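Home | Guides | Sky Watching | Contact

Setting up the Kamby rain gauge

1. Push the spike three inches into level ground, well clear of walls and trees.
2. Slide the tube in until it clicks.

Caution: do not overtighten the collar.
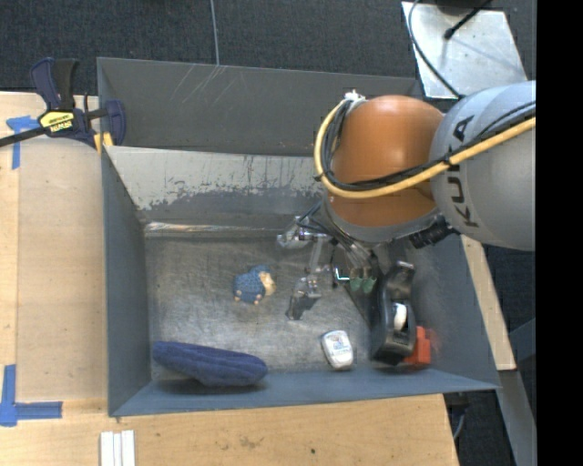 Plaltstead Weather Club – Instruments Team

3. Empty the tube at the same hour each morning and write down the reading.

Note: in frost, bring the tube indoors.

5 shares | 3 comments

Related
Reading a barometer
Cloud types over Coste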